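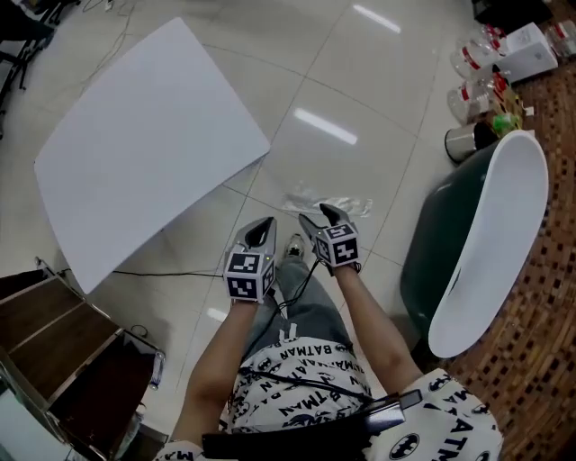
Tips from the Brimelden open day

Posted 2/4/21

I spent an afternoon at the Brimelden open day, where people were shown how hand-held grippers are used to record household jobs for robots to learn from. Visitors could take a turn. You hold one gripper in each hand and do everything with the two pairs of fingers, and it makes you notice how you do ordinary chores. I wrote down what seemed useful at home.

Clear the floor first. Yao-tsung Lu, who ran the demonstration, had us look over the floor before picking up the grippers. Clear plastic on shiny white tile is very hard to see when you are looking down at your hands. Pick up bags before you start carrying things.

Watch your cables. Each gripper I tried had a cable, and twice I stepped on mine. The same goes for a vacuum or a drill. Run the cord over your forearm or behind you, and keep loose wires against the wall with a bit of tape.

Picking up a bottle that has rolled over: take it at the middle and lift straight up. If you take it by the cap it swings. My first three tries with the gripper went this way, and I do the same thing with wet hands at the sink.

Basins. Grip the rim with one hand and steady the far side with the other before you turn it upright. A plastic basin stored on its side dries faster inside than one left flat, but put it where you won't kick it.

Crumpled bags. Pinch one corner and shake, then fold lengthwise and press the air out toward the open end. Mine go in an old tissue box. Lu said bags were the hardest thing in the Utine session, which ran to 523 recordings, and they had to throw out 200 of them.

Glare. Ceiling lights reflect off glossy tile and hide spills. Stand to one side and look across the floor at a low angle, or turn off the lights and use a flashlight.

Mats. Roll a woven mat with the pattern facing out. It lies flatter when you put it back down.

Slow down on the last inch. This was the advice Lu repeated most, and I have used it for stacking plates and for hanging a cabinet door. Move at normal speed until you are close, stop, then set the thing down.

The next open day is at the Kwok building later in February. Wear flat shoes and leave your coat at the desk.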